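The Orange One

Eleven at night and she was still folding. Back room of the Kollow laundry, radio off, the kettle gone quiet. Three bags left for the Vesov order, due before the first bus, and her hands smelled of starch.

Whites, easy. Towels, easy. Sleeves in, sides in, over once. Stack it. Next.

Then the orange thing at the bottom of the last bag. Not on the list. She checked twice, ran her finger down teh page. Eight pieces, all ticked. No orange.

She shook it out. Turned it over. Looked for a tag, a name, a laundry mark. Nothing. Bright as a road cone and soft, the kind of knit you keep for years. She let it drop on the table and just stood there.

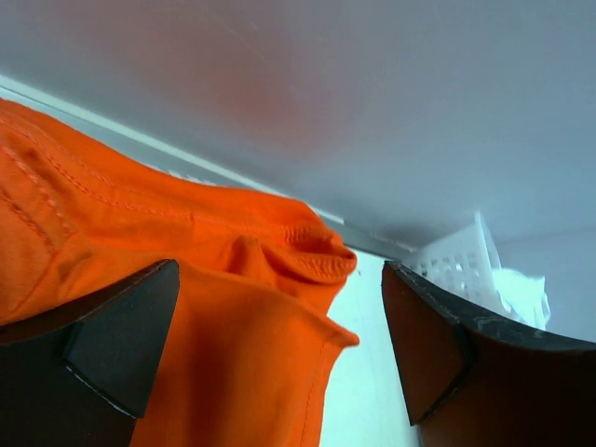
Leave it till morning, came the voice from the stairs, somebody will come in asking for it, they always do when it's a color like that.

Maybe. She found the hem, the ribbed bit, and pulled it straight. Smoothed the creases with her palm. It went in its own bag, no ticket, on the shelf by the door were anyone could see it.

Then the lights.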